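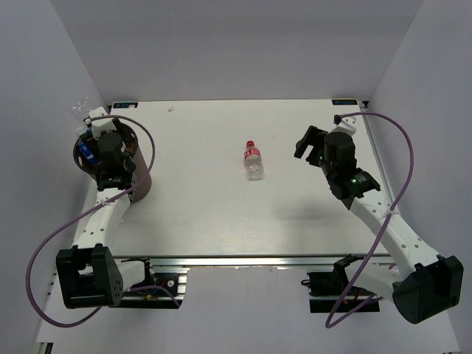
**Parkholm Patient Forum – Fertility and Assisted Conception**

**Thread: Change to the storage consent renewal procedure**

**gavcombe_liaison** (moderator)
Jan 1, 2026

Members are advised that the Gavcombe clinic has altered its procedure for renewing consent to store frozen embryos. Renewal forms will now be sent through the Zondonach patient portal and will no longer be posted. Patients have 560 days' storage included with a first cycle. After that, the annual fee is £388. Questions of a general nature may be placed in this thread. Individual cases should be raised with the clinic office.

---

**second_cycle_june**

I should be grateful for clarification on one point. Our embryos were frozen in June, following a first cycle which did not result in a pregnancy. Does the included period begin on the date of egg collection or on the date of freezing? Our paperwork gives both dates, and they are five days apart.

---

**gavcombe_liaison** (moderator)

The period begins on the date of freezing. Where the paperwork shows two dates, the later one applies.

---

**Parkholm_Patient_7**

I must register an objection to the removal of postal forms. My husband and I both have to sign, and the portal permits one account per treatment record. When we attempted to renew in this way, the second signature was refused twice. We were then told by telephone to print the form and bring it in, so the paper form evidently still exists.

---

**northside_reader**

With respect to the previous contributor, I do not share that view. Our posted form went to a former address and we learnt of it only when the reminder arrived. The portal message reached both of us on the same day. The second signature is entered under "Linked person", at the foot of the consent page, and the linked person must first confirm an email address.

---

**Parkholm_Patient_7**

I thank northside_reader for the directions, and will try them. My objection stands, however. A couple should not have to find this out from other patients, and the letter we received made no mention of a linked person.

---

**second_cycle_june**

May I also ask whether the fee is charged per embryo or per patient? The price list quotes £1045 for a frozen transfer and does not say whether any storage is covered by that sum.

---

**gavcombe_liaison** (moderator)

The storage fee is charged per treatment record, whatever the number of embryos held. The transfer price does not include storage. The clinic has been asked to add a line to this effect to the price list.

---

**chou_valley**

I would caution members against treating the fee as the main matter. We renewed for three years without once discussing whether we wished to continue, and the decision became harder each time. The clinic offers a counselling appointment before renewal – it is listed on the second page of the form and is easily overlooked. We found it useful.

---

**northside_reader**

I agree that the appointment should be offered, but I would not wish to see it made a condition. Some of us have had these conversations many times over at home.

---

**chou_valley**

I did not suggest a condition. I would ask only that it be moved to the first page.

---

**Parkholm_Patient_7**

The second signature has now been accepted. The confirmation email was in the junk folder.

---

**gavcombe_liaison** (moderator)

Thank you. The comments on the letter and on the placing of the counselling offer have been passed to the clinic office. The thread will remain open for further questions on renewal. Questions on treatment abroad should be placed in the separate section.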